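Home > About Us > Learning Resources and Stationery

About Us

Handby College provides full-time and evening courses to adults returning to education. The College occupies two sites: the main building on Celosness Road, where most teaching takes place, and the Daneshvar Building, which houses the library, the examinations office and the Learning Resources and Stationery department.

The department is responsible for everything a learner writes with. It buys, stores, checks and issues pens, pencils, highlighters, scissors and cases, and it keeps the examination rooms supplied during the winter and summer sessions. It was formed when the separate store cupboards of the College were brought together in a single room on the ground floor of the Daneshvar Building. Before that date each course kept its own stock, and learners on the smaller courses were often expected to bring their own.

Our purpose

The College holds that no learner should begin a course without the means to take part in it. A pencil case is issued to every learner at enrolment, free of charge, and remains with the learner until the course ends. In the last academic year the department issued 1,189 cases. Of these, 201 went to learners on the evening programme and 137 to those attending short courses at the Hollotov Centre, our partner venue for community learning.

Cases returned in good condition are cleaned, checked and filled again. Those with a cracked hinge or a broken catch are withdrawn. A reserve of 300 filled cases is held at all times for late enrolments and for candidates who arrive at an examination without equipment.

How a case is prepared

Cases are filled by hand at a table. The case is opened flat and its contents are set out beside it before anything is put in, so that a missing item is noticed at once. Pens and pencils are tried on scrap paper, caps are pressed home and scissors are inspected for loose screws. Longer items go in first, along the length of the case, and small items such as erasers and sharpeners follow. The case is then closed and placed on the issue shelf.

The contents vary a little with the course. Learners on drawing and design courses receive additional pencils. Those on bookkeeping and office skills courses receive more black pens and a second highlighter. Scissors are included where the course tutor has asked for them, and are left out of all cases intended for examination use.

Visitors to the department sometimes ask why the cases are see-through. Examination rules at the College require that the contents of a case can be viewed without opening it, and it was decided some years ago to use one kind throughout.

Issue and return

Learners may collect a case from the counter on any weekday during term on production of a College card. Replacement pens and pencils are available at the same counter and need not be requested in advance. Cases should be returned empty of personal belongings in the final week of the course. Items found inside returned cases are kept until the end of the following term.

Tutors requiring stock for a whole group are asked to give five working days' notice. Orders for the summer examinations must reach the department before the end of April. 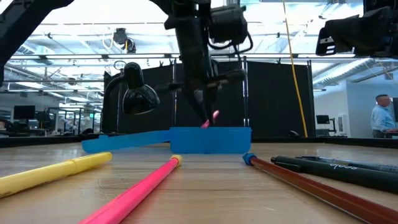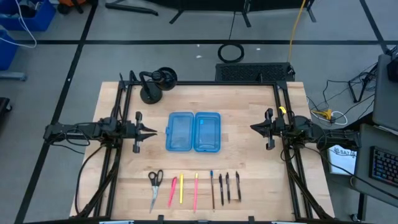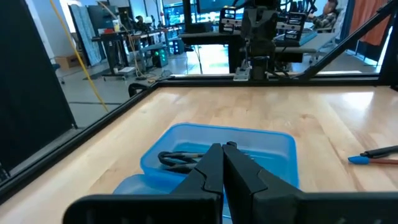 Learning Resources and Stationery, Handby College
Pens, pencils and blue plastic on the worktable

Donations

The department accepts unused stationery from local firms and from members of the public. Pens and pencils should be in working order and, where possible, in their original packaging. We regret that we cannot accept correction fluid, craft knives or permanent inks. Donations may be left at the reception desk of the Daneshvar Building between 9 am and 4 pm and should be marked for the attention of the department.

Related pages
Library and Study Space
Examinations Office
The Hollotov Centre
Enrolment and College Cards

Page last reviewed 18 December 2019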